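4.2 Loss of path following on the Zeltcombe route

The fault described in this section came up during outdoor runs on the Zeltcombe path with the Sorklow base. The robot was set to follow the paved path without a map, using only the colour and texture of the surface ahead to set its heading. Figure 6 gives three views along the route.

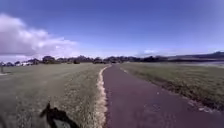
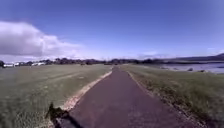
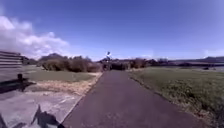 Figure 6. Forward views along the Zeltcombe path, with grass on both sides of the paving.

4.3 Fault and cause

Of 2319 path estimates logged on the route, 1362 were marked as high confidence. The fault fell within this group. The estimated left edge moved off the paving and onto the ground beside it, and the robot steered left until one wheel left the path. The operator pressed the remote stop. There was no damage.

We replayed the log and found 2 separate errors. The colour model treated the dry strip beside the paving as part of the path. The edge filter, which should have rejected a sudden change in path width, had been left at its indoor setting of 200 samples and reacted too slowly. Neither error raised a warning, as the Brumier monitor checked only that estimates kept arriving.

The filter was shortened and a limit placed on the change in width between estimates. The robot now stops when the limit is passed. The colour model has not been retrained, and we plan to do this before the November runs.

Related articles
Remote stop delays on small outdoor robots
The Thambiah data set: paths, verges and kerbs
Surface colour models in strong sunlight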